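Fasance 양팔 작업 셀 Ferer 설치 및 운용 설명서
제4장 작업면 준비와 트레이 간 이송 운용 기준
개정일: 2022년 2월 4일
검토: Noémie Arsenault

4.1 적용 범위

이 장은 Ferer 셀에서 소형 전기 부품과 포장 소모품을 한 트레이에서 다른 트레이로 옮기는 작업에 적용한다. 로봇 본체의 고정, 접지, 비상정지 회로의 배선은 제2장에서 다루며, 이 장의 절차는 제2장과 제3장의 점검이 모두 끝난 셀에서만 수행한다.

이 장의 기준은 최소 요구 사항이다. 사업장의 위험성평가에서 더 엄격한 조건을 정한 경우에는 그 조건을 우선한다.

4.2 용어와 방향

왼팔, 오른팔: 로봇을 기준으로 한 방향이다. 로봇 맞은편에서 작업대를 바라보면 좌우가 반대로 보인다. 작업 기록, 알람 이력, 정비 요청서에는 예외 없이 로봇 기준 방향을 쓴다.

출발 트레이: 이송할 물품이 놓이는 파란색 트레이.

도착 트레이: 이송한 물품을 내려놓는 빨간색 트레이. 작업 개시 시점에는 비어 있어야 한다.

작업 시트: 작업면에 까는 무광 갈색 종이.

대기 자세: 두 팔이 물품을 쥐지 않고, 그리퍼가 트레이 안의 물품과 접촉하지 않는 자세.

제어 프로그램: 셀에 설치된 Rewi 운용 프로그램. 이하 Rewi라고 한다.

4.3 작업면 준비

경고: 4.3의 모든 단계는 구동 전원을 차단하고 잠금 표지를 건 상태에서 수행한다. 일시정지 상태는 구동 전원 차단으로 인정하지 않는다.

1. Rewi에서 두 팔을 대기 자세로 보낸 다음 구동 전원을 차단한다.

2. 작업대 상판을 마른 천으로 닦는다. 용제는 사용하지 않는다.

3. 작업 시트를 상판에 편다. 시트가 상판 밖으로 늘어지지 않도록 가장자리에 상판이 드러나는 여백을 둔다. 여백의 폭은 일정하지 않아도 된다.

4. 시트의 들뜬 부분을 손바닥으로 눌러 편다. 얕은 주름은 허용한다. 트레이 바닥이 기울 정도로 접힌 시트는 교체한다.

5. 출발 트레이를 로봇의 왼쪽에, 도착 트레이를 오른쪽에 놓는다. 트레이 중심 간 거리의 기본값은 654 mm이며, 배치를 바꾼 경우 Rewi의 '작업면' 화면에 실측값을 입력한다.

6. 두 트레이 사이의 이송 구간에 물품, 공구, 필기구를 두지 않는다.

7. 트레이 바닥과 테두리를 손으로 만져 균열이 없는지 확인한다. 표면의 긁힘은 교체 사유가 아니다. 테두리가 갈라진 트레이는 폐기한다.

참고: 트레이를 시트에 접착하지 않는다. 접착된 트레이는 그리퍼가 테두리에 걸렸을 때 밀려나지 못하므로 손가락 부품에 하중이 집중된다.

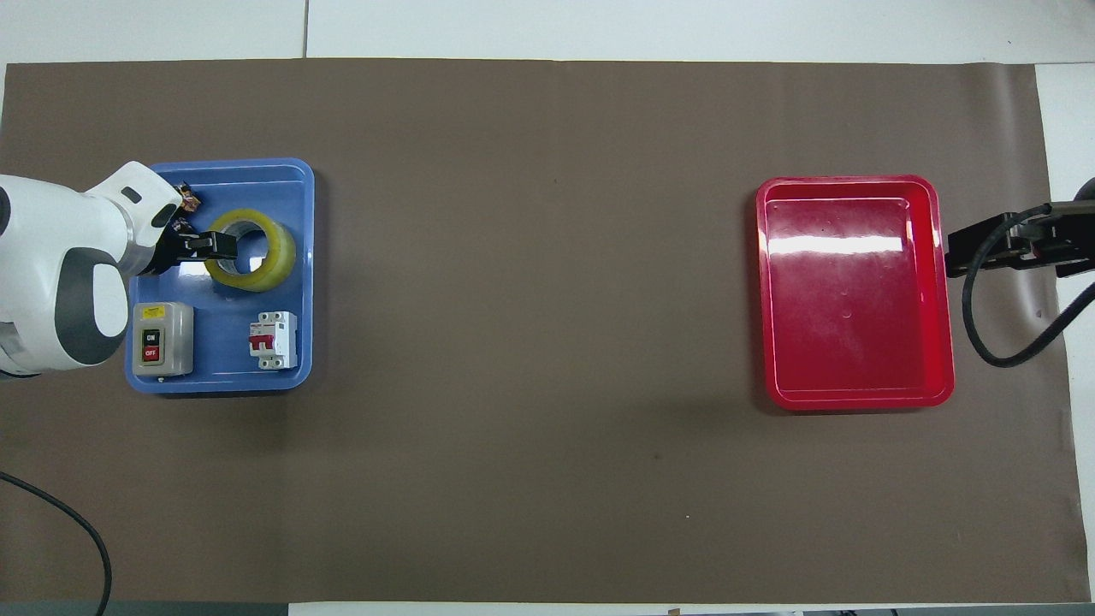
그림 4-1. 이송 작업면의 배치(로봇 쪽 시점). 왼쪽은 출발 트레이, 오른쪽은 비어 있는 도착 트레이.

4.4 물품 적재 기준

4.4.1 허용 물품

포장용 테이프 롤, 푸시버튼 스위치 박스, 소형 배선용 차단기, 소형 전지를 적재할 수 있다. 그 밖의 물품은 Rewi의 물품 목록에 등록하고 관리자의 승인을 받은 다음 적재한다.

4.4.2 적재 금지 물품

다음 물품은 적재하지 않는다.

- 전선이 연결되어 있거나 통전 중인 전기 부품
- 외장이 부풀었거나 누액 흔적이 있는 전지
- 날이 노출된 공구
- 뚜껑이 고정되지 않은 용기
- 표면에 기름이나 접착제가 묻은 물품

위험: 배선용 차단기와 스위치 박스는 회로에서 완전히 분리한 것만 사용한다. 레버나 버튼의 위치로 무전압 여부를 판단하지 않는다.

4.4.3 적재 순서

1. 테이프 롤을 눕혀 놓는다. 코어 구멍이 위를 향해야 한다. 풀린 끝단은 롤에 붙여 둔다.

2. 스위치 박스를 놓는다. 버튼이 트레이 벽에 눌리지 않는지 확인한다.

3. 차단기를 놓는다. 레버가 트레이 벽 쪽을 향하지 않게 한다.

4. 전지를 놓는 경우 단자끼리 맞닿지 않게 한다. 세운 자세와 눕힌 자세를 모두 허용한다. 단, 전지 단자가 차단기의 단자 나사에 닿는 배치는 금지한다.

5. 이웃한 물품 사이에 그리퍼 손가락이 들어갈 간격을 확보한다. 최소 간격은 8 mm이다. 간격이 부족하면 물품을 옮기고, 트레이 밖으로 걸쳐 놓지 않는다.

6. 적재한 물품의 종류를 Rewi에 입력하고 '적재 확인'을 누른다.

참고: 물품의 방향과 위치를 매번 같게 맞출 필요는 없다. 최소 간격과 단자 접촉 금지를 지키는 범위에서 배치를 바꿀 수 있다.

4.5 운전 개시

4.5.1 개시 전 확인

아래 항목을 작업자가 직접 확인한다. 원격 화면만 보고 확인란에 서명할 수 없다.

- 비상정지 버튼이 작업자의 손이 닿는 곳에 있고 해제 상태이다.
- 두 팔의 동작 범위 안에 사람이 없다.
- 손목과 그리퍼의 케이블이 관절에 끼이지 않았고 피복이 손상되지 않았다.
- 도착 트레이가 비어 있다.
- 그리퍼 손가락 끝의 부품이 흔들리지 않는다.

케이블은 관절이 끝까지 회전해도 당겨지지 않을 만큼 여유를 둔다. 여유 길이를 줄이려고 케이블을 팔의 관절부에 묶으면 안 된다.

4.5.2 개시 절차

1. 잠금 표지를 제거하고 구동 전원을 넣는다.

2. Rewi의 상태 표시가 '준비'로 바뀔 때까지 기다린다. 알람이 남아 있으면 원인을 기록한 다음 해제한다. 알람을 해제하기 위해 전원을 반복해서 껐다 켜지 않는다.

3. 감속 모드를 선택하고 공운전을 1회 실시한다. 공운전에서는 그리퍼를 연 채 출발 트레이 위와 도착 트레이 위를 차례로 지나게 한다.

4. 손가락이 트레이 테두리에 닿지 않는지 확인한다. 닿는 경우 즉시 정지하고 4.3의 5단계로 돌아가 트레이 위치를 다시 입력한다.

5. 정상 모드로 전환하고 첫 물품의 이송을 개시한다.

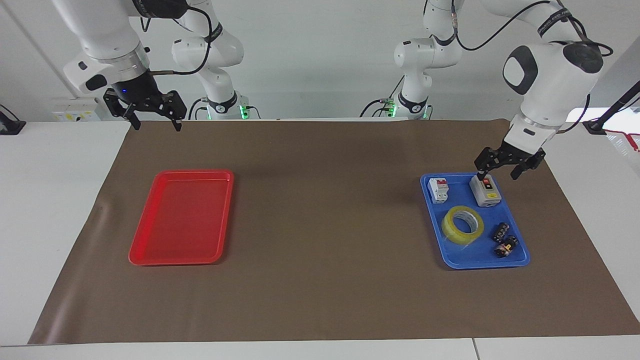 첫 물품을 집는 동안 작업자는 동작 범위 밖에서 비상정지 버튼에 손을 둔다. 두 번째 물품부터는 손을 떼어도 되지만 자리를 벗어나지 않는다.

4.5.3 파지 동작의 기준

접근: 그리퍼는 물품 바로 위에서 감속한 다음 하강한다. 수평으로 밀면서 접근하는 동작은 사용하지 않는다.

파지 위치: 테이프 롤은 롤의 두께 방향으로 집는다. 스위치 박스는 몸체를 집고 버튼 면에 힘을 주지 않는다. 차단기는 하우징 양면을 집으며 레버를 집지 않는다. 전지는 측면을 집고 두 손가락이 양극과 음극에 동시에 닿지 않게 한다.

상승: 물품의 바닥이 트레이 테두리보다 높아진 것을 확인하기 전에는 수평 이동을 개시하지 않는다.

놓기: 물품이 도착 트레이 바닥에 닿은 다음 그리퍼를 연다. 공중에서 떨어뜨리지 않는다.

양팔 간섭: 한 팔이 트레이 안에서 동작하는 동안 다른 팔은 그 트레이 위로 진입하지 않는다. 손에서 손으로 넘기는 동작은 Rewi의 '양팔 전달' 기능을 켠 경우에만 허용한다.

주의: 파지가 실패해도 작업자가 손을 넣어 물품의 자세를 고치지 않는다. 반드시 4.6의 절차를 따른다.

4.6 작업 중 개입

1. Rewi에서 '정지'를 누른다. 긴급한 경우 비상정지 버튼을 누른다.

2. 두 팔이 멈춘 것을 눈으로 확인한다.

3. 그리퍼가 물품을 쥐고 있으면 물품을 아래에서 받칠 수 있는 받침을 먼저 놓는다. 받침은 집게나 긴 손잡이가 달린 것을 사용한다.

4. 구동 전원을 차단하고 잠금 표지를 건다.

5. 물품을 정리한다. 떨어진 전지는 외장 손상 여부와 관계없이 다시 적재하지 않는다.

6. 개입 시각, 사유, 해당 팔을 작업 기록에 적는다.

7. 4.5.1부터 다시 수행한다.

구동 전원이 차단된 상태에서도 팔의 자세가 미세하게 처질 수 있다. 팔 아래에 머리나 팔을 두지 않는다.

4.7 종료

1. 두 팔을 대기 자세로 보내고 구동 전원을 차단한다.

2. 도착 트레이의 물품을 입력 목록과 대조한다. 목록과 다르면 트레이를 비우기 전에 관리자에게 알린다.

3. 전지는 단자를 절연하여 별도 보관함에 넣는다. 나머지 물품은 보관 선반에 돌려놓는다.

4. 작업 시트를 점검한다. 찢어졌거나 이물이 박힌 시트는 폐기한다.

5. 작업 기록에 서명한다.

4.8 정기 점검

매 작업일: 비상정지 동작, 케이블 피복, 손가락 끝 부품의 고정 상태.

파지 1000회마다: 손가락의 평행도와 마모. 마모 한계는 부록 B의 표를 따른다.

매년 9월: 전체 관절의 정지 거리 측정. 측정은 Fasance 교육을 이수한 정비원이 수행하고 성적서를 셀 옆에 비치한다.

점검에서 부적합이 나온 셀은 조치가 끝날 때까지 감속 모드로도 운전하지 않는다.

4.9 알람 코드 발췌

알람 37: 트레이 위치 불일치. 입력한 트레이 위치와 검출된 위치가 다르다. 4.3의 5단계를 다시 수행한다. 같은 교대 시간 안에 두 번 발생하면 카메라 보정 절차(제6장)를 수행한다.

그 밖의 코드는 부록 C를 참조한다. 부품 주문과 수리 접수는 Markwood 서비스 센터에서 담당하며, 접수할 때 셀의 일련번호와 마지막 작업 기록의 사본을 함께 제출한다.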